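5/27/21, sourdough starter trials, batch 21

Okay, the rye starter is finally waking up! Fed both lines at 2 this morning (never again) and the rye had doubled by breakfast, while the white one just sat there sulking. Smell is good, sort of yogurty, no nail polish. 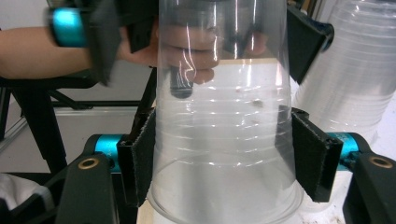
Noemi Ambrose
Test baker, Claken bench

Switched the white line over to the Wurnberg flour, same water, same spot on the shelf. Desmond thinks our tap water is the trouble and he may be right, so I'll try filtered in 2 of the 4 jars tomorrow. Hydration stays put till then, please don't touch it!

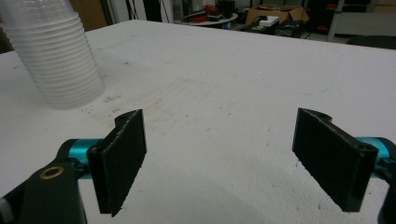

Clear plastic cups, stacked on the white table.

Still need to dig out the January feeding notes.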